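Trondton Public Library Meeting Rooms: Frequently Asked Questions

Who can book a room?
Anyone with a Trondton library card. Clubs and small businesses can book too, as long as one cardholder signs for the group.

How far ahead can I book?
Up to 16 weeks. Bookings for the Pathirana Room open in July for the whole fall season, and evenings go quickly.

What does it cost?
Nonprofit groups pay nothing. Businesses pay $18 an hour, with a limit of 3 hours per visit. Payment is taken at the front desk before the room is unlocked.

How many people does each room hold?
The Pathirana Room seats 16. The Ender Room is larger, 485 square feet, and has a projector and a sink.

Can we bring food?
Cold food and covered drinks are fine. Please take your trash with you — the bins inside are for paper only.

Can I cancel?
Yes. Call or email Kumudini Bhattacharjee by noon the day before. After that the fee is not returned.

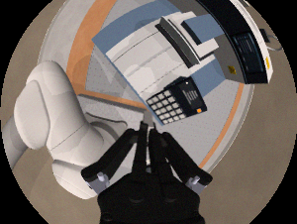 Can we put up a poster for our event?
Posters go on the board by the main doors and stay up for 18 days. Drop them off with Debashish Saha at the desk, letter size or smaller. Large dark shapes print well on our copier, and a black gripper against a plain brown floor will still read from across the lobby. Pale gray text will not.

Is there parking?
The lot on Aten Street is free after 6 p.m. The side door is locked at 8:30.

Rules last updated November 2018.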